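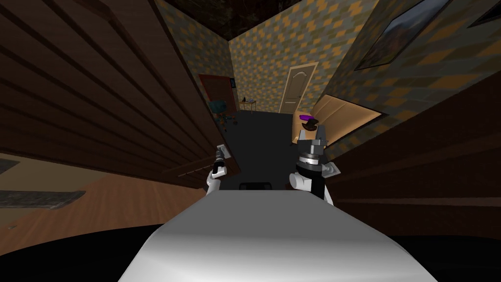
A feed chart is no use to a family that cannot tell hay from straw, one respondent at Marer objected, and the handbook should have begun there. The same complaint came up in different words at both of the other yards. It is taken first in this section because it bears on how the remaining answers should be read: most families judged the Futavura handbook by whether it helped them in the first weeks of ownership, and much less by whether it was complete.

4.2 Use of the handbook in the first season

Families at Marer, Tredodska and Iordache received the handbook in April, at the time they took over the daily care of a horse or pony. All had at least one child in regular lessons. In most households the child had asked for the horse, and an adult had become responsible for feeding, bills and transport. The handbook was written for the two to read together. In practice they rarely did. Children read the chapters on grooming, breeds and tack, often more than once, and adults turned to the book when something had gone wrong or when a bill was due.

This division of reading had consequences. The chapter on feeding was placed ninth, after the history of the breeds, and several adults reported that they did not find it until a yard manager pointed it out. By that time they had settled on a ration by asking other owners. Where the advice of other owners and the advice of the handbook differed, families kept to the former. At Tredodska, where the yard makes up feeds for its boarders, the question did not arise in the same way, and the feeding chapter was hardly opened.

The chapter on hoof care was received more favorably. Its drawings showed the hoof from below, in the position in which a child would see it while holding up the leg, and respondents at all three yards said that they had carried the open book to the stall. Some copies returned to us at the end of the season were stained on these pages only. The written text of the chapter was mentioned less often. Two adults stated that they had not noticed there was any.

Storage was a further point on which the book and the yards did not agree. The handbook advises owners to keep feed, tack and grooming kit in separate closed rooms. None of the yards could offer this to boarders. At Iordache each family has a single narrow locker space in the old barn, with saddle racks fixed to the boards. Horizontal planking, as at the left in Figure 4, is common in buildings of this age and takes a bracket or a hook well enough, but it leaves gaps through which mice reach the feed. Families there bought lidded metal bins in the first month, usually on the advice of the yard. The handbook mentions bins in one line of the chapter on winter care.

Respondents were also asked which task had proved harder than they expected. Mucking out was seldom named. Adults spoke instead of the early start, in particular on school days, and of finding someone to take over when the family was away. Children spoke of catching a horse that did not wish to be caught. The handbook treats the first two subjects briefly and the third not at all. Several families had worked out their own methods with a headcollar and a bucket, and had written them in the margins. These notes were often clearer than the printed text beside them, and a selection has been passed to the publisher with the consent of the families concerned.

The cost tables gave rise to mixed answers. Adults wanted them, and said so, but found them hard to use because they list yearly totals while farriers, feed merchants and yards bill at different intervals. A family at Tredodska had copied the table out by month and pinned it up at home. Other families at the same yard then asked for copies, and the yard now hands out a version of its own to new boarders. We did not compare the sums in this version with those in the handbook.

It should be noted that the yards differ in size and in the amount of daily help they give. Roughly 4 in ten of the families at Marer paid for full care on weekdays, and their children handled the horse mainly after lessons. Their answers on feeding and bedding therefore rest on less experience than those from Iordache, where owners do all of the work themselves. We have reported the yards together where the answers were alike and named the yard where they were not.

Families who gave up their horse before the end of the season were invited to answer the same questions. Two did so. Both described the handbook as accurate, and both said that they would have liked to read it before buying. Their remarks on timing are taken up again in the next section, together with the views of the riding instructors, who had for the most part not seen the book until their pupils brought it to the yard.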